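4.3 Preparing the Serving Table and Dispensing Drinks

This section applies to staff of the Brumham day center and to any visiting group using the refreshment area under the Lungu hire agreement. Read sections 4.1 and 4.2 before setting up for the first time.

1. Clear the serving table and wipe it from back to front with the neutral cleaner kept under the sink. Leave the surface to dry before placing anything on it.

2. Hang the plain curtain behind the table if the serving hatch is to remain closed. The lower hem must not rest on the hot plate or on any power lead.

3. Check that the table locks are engaged on both sides. A lock is engaged when the lever lies flat against the leg.

Note: The Lasholm folding table may be used in place of the fixed table for groups of up to 13 people. It must not carry the water heater.

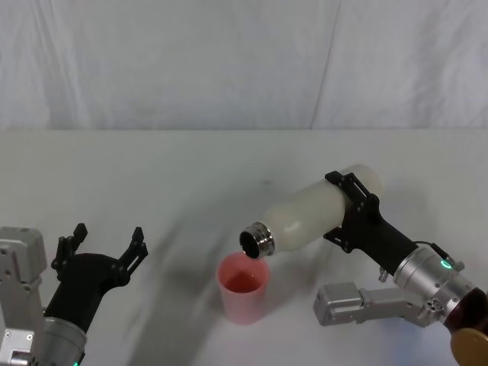 Pieter Martens has asked that step 3 be repeated after the cleaner has been through, as he has twice found the levers lifted in the morning. The request has been accepted, and the opening checklist now includes a second lock check.

4. Set out the cups in a single layer. Stacked cups trap moisture and are difficult for guests with limited grip to separate.

5. Rinse each refillable bottle with clean water, drain it, and fill it from the marked tap only. The tap beside the mop sink is not connected to the filter.

6. Write the time of filling on the bottle tag. Discard the contents after four hours, or sooner if the bottle has been left in direct sun.

Caution: Do not fill refillable bottles with water from the heater. The seals are not rated for hot liquids and may release without warning.

7. To pour, hold the bottle by the body and bring the neck over the cup before tilting. Pour slowly and stop when the cup is three-quarters full.

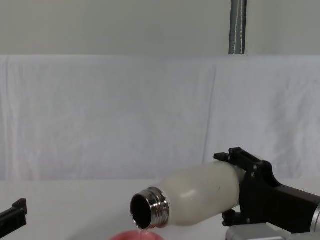

8. Return the bottle to the upright position before moving to the next cup. Wipe any spill at once, and place the floor sign if liquid has reached the walkway.

9. Where a guest uses thickened drinks, follow the guest's own care sheet. Do not prepare thickened drinks in advance.

Filter replacement

The Rudberg filter must be changed when the counter on the housing reaches 3,836 liters, or each June, whichever comes first. Close the inlet valve, turn the housing to the left, and fit the new cartridge with the arrow pointing down. Run the marked tap for 10 minutes before drawing water for guests - this first water will be cloudy and must go down the drain. Record the change in the maintenance log under code 255.

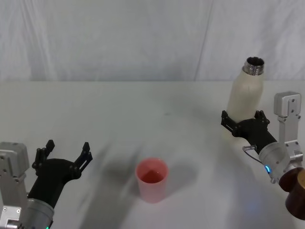 Figure 4-3. White tabletop and backdrop.

Closing down

10. Empty all bottles, leave them uncapped on the rack, and close the inlet valve. Sign the closing checklist and return the key to the front office by 5:30 p.m.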